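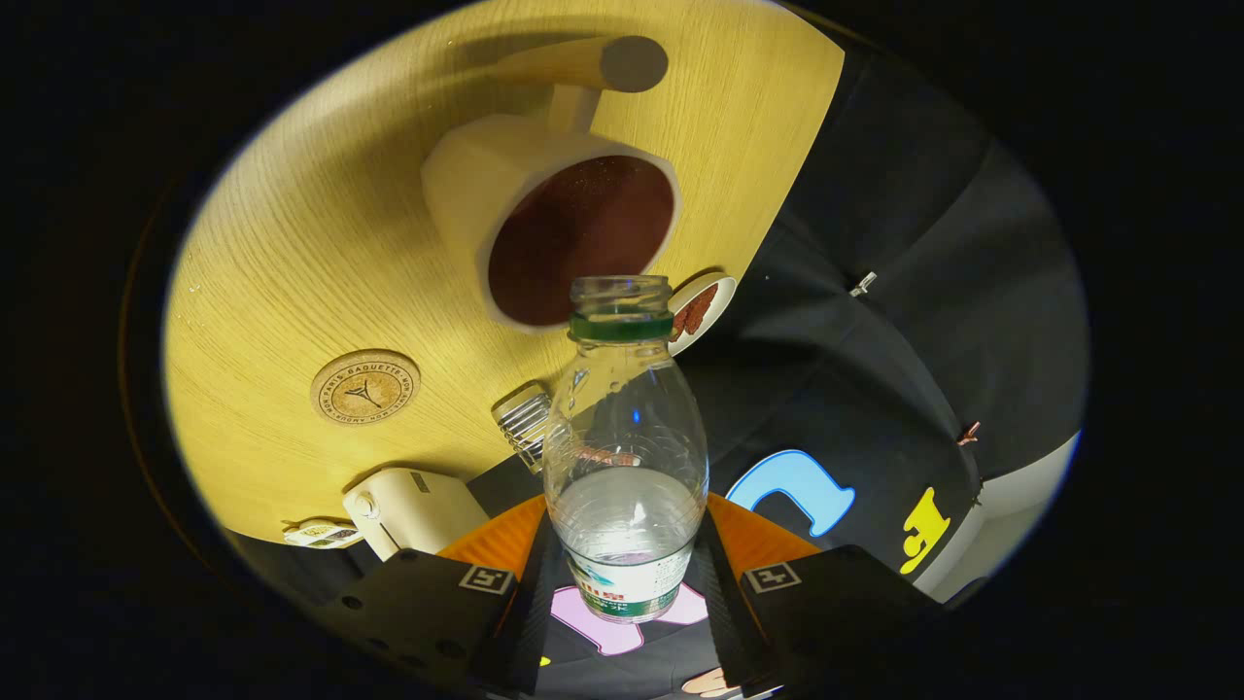
My mother-in-law makes a lentil soup she has never written down, and for years I took this as a personal insult. Then last August she let me stand next to her while she cooked it, and I realized she wasn't hiding anything. She just doesn't know. She adds cumin until the kitchen smells like her kitchen, and then she stops.

I stood there with a kitchen scale like a customs officer. Every time she reached for a jar I made her tip it into a bowl first. She put up with this for 12 minutes and then sent me out to buy lemons, of which she had plenty.

So the version below is mine, pieced together from 500 grams of red lentils, some very bad handwriting and 14 attempts at home. My husband ate all of them and called each one "close," a word I have come to dislike.

A few things I did learn. Fry the onions longer than you want to – past golden, into brown, until you start to worry. Rinse the lentils even if the bag says you don't have to. Put in half the salt early and the rest after you've tasted it. The tomato paste goes in with the onions and gets its own couple of minutes in the oil, or the soup tastes like the can.

It serves six, or 2 people for most of a week if one of them keeps saying "close." It thickens overnight into something you could patch a wall with, so loosen it with hot water and add more lemon than seems polite.

Tahira Swati asked in the comments whether you can use brown lentils. You can, but they hold their shape and you'll be making a different soup. Possibly a better one. Please don't tell my mother-in-law.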